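# Randura Desk Supplies: Item List and Notes

4 min read

Randura is a list of desk and stationery items with notes on how each one is stored, picked up and put back. It covers the kind of things found on an ordinary work desk: folders, boards, trays, pens, tape, staplers, envelopes and paper. Ladan Shirazi wrote the first version and still maintains the item table. Gunther Lindemann checks the entries and handles the change log.

The list holds 2067 entries in 14 groups. An entry is one item in one size. Two folders that differ only in color share an entry, and the colors go in the `variants` column.

## Files

- `items.csv` has one row per entry
- `groups.csv` has the group names and short descriptions
- `notes/` has one text file per group, with handling notes
- `CHANGES.md` has the change log

All files are UTF-8. The CSV files use commas, and any text field that contains a comma is quoted. Lengths are in millimeters and weights are in grams.

## Columns in items.csv

| Column | Meaning |
|---|---|
| `item_id` | Number, never reused |
| `group` | Group name, matches `groups.csv` |
| `name` | Short everyday name |
| `long_side` | Longest edge |
| `short_side` | Second longest edge |
| `thickness` | Measured closed and empty |
| `weight` | Measured empty |
| `stiff` | `yes`, `no` or `partly` |
| `label_edge` | Which edge carries a label or strip, if any |
| `variants` | Colors and finishes |
| `store` | `flat`, `upright`, `drawer` or `hook` |

`label_edge` is blank when there is no label. It is `unknown` when the item was measured but the label position was not written down. Most of the `unknown` rows are in the envelope group.

## Flat items

Boards, folders and large sheets are the biggest group and the one that gets the most questions. An item counts as flat when its thickness is less than a tenth of its short side. Stiff boards stay in this group even if they have a raised edge or a clip.

Flat items that can stand on an edge are marked `upright`. Hold a large board by a side edge, close to a bottom corner, with the thumb on the front and the fingers behind. Keep the other hand free near the opposite corner so that it can take the weight if the board tips.

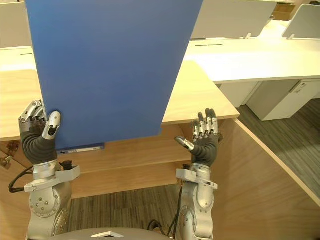 Thin sheets are handled differently. They bend when held by one corner, so they are marked `stiff: no` and stored flat in a tray. Folders with papers in them are `partly`. If a folder is too full to close, leave it out of the list and measure it again when it is empty.

Plain matte finishes are entered as `matte` in `variants`. Use `gloss` only for items with a clear shine under a desk lamp.

## How the items were measured

Sizes were taken with a steel ruler on a wooden desk, to the nearest millimeter. Weights come from a kitchen scale with a limit of 4000 grams, so a few paper boxes have no weight. Each item was measured once. In June, Gunther measured 188 items again and fixed the rows that were off by more than 2 mm.

The Basarstead office supplied most of the folders and trays. The older staplers and hole punches came out of the Zimberg storage room, and several of them are no longer sold.

## Known problems

- The pen group mixes capped and uncapped lengths.
- Tape rolls were weighed with whatever was left on them.
- Items from the Engelhardt shelf have no `store` value yet.
- Three-ring binders are split between two groups. They will be merged in the next version.

## Adding an item

Add a row at the end of `items.csv` with the next free `item_id`, then add a line to `CHANGES.md` with your name. Do not sort the file. Send size corrections to Gunther and questions about groups to Ladan.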